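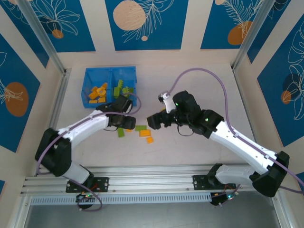
Yellow-orange to the left, lime green to the right, and a few still out on the table.

There are two schools of thought on putting away chunky building bricks. Mine, until August, was to shovel the lot into a sack and shut the door on it. Balakrishnan Varma, who writes the storage column for Modia, belongs to the other. He owns a blue plastic bin with a divider down the middle, and he speaks of it as other men speak of their boats.

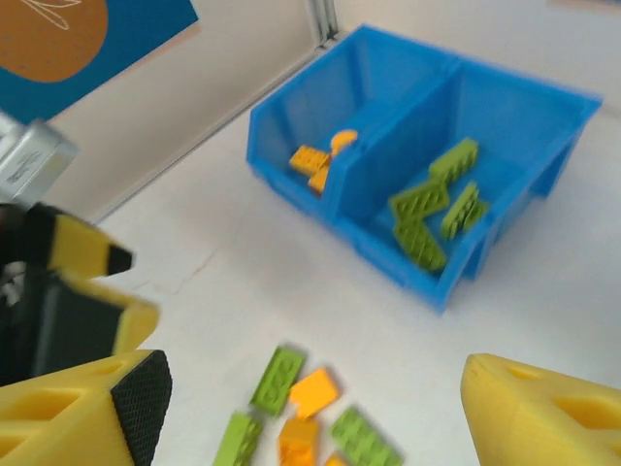 Two compartments, two colours, no discussion.

Sorting by colour is for people who like looking at bricks. Sorting by shape is for people who build with them, and the two groups rarely holiday together. Varma allows himself one colour per side and considers the matter closed.
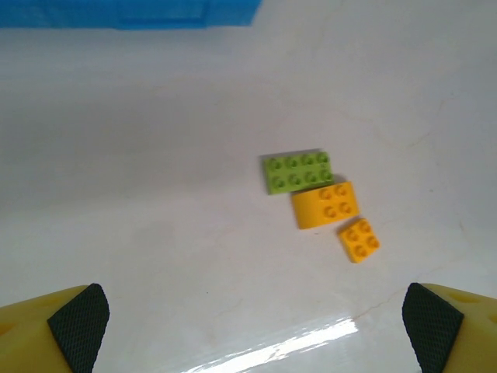 The curved pieces are where it all gets heated. I would give them a box of their own. Varma says a yellow brick is a yellow brick, rounded or square -- and then he changes the subject to lids.
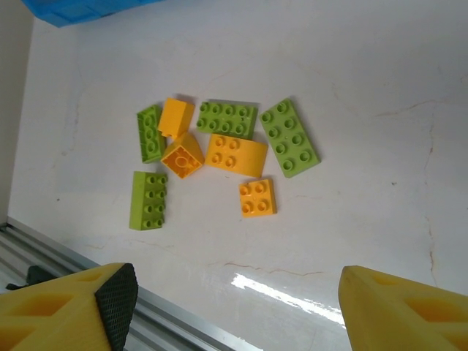
I tried his method at home for 11 evenings. By the fifth I had stopped turning bricks the right way up before dropping them in, and I slept perfectly well.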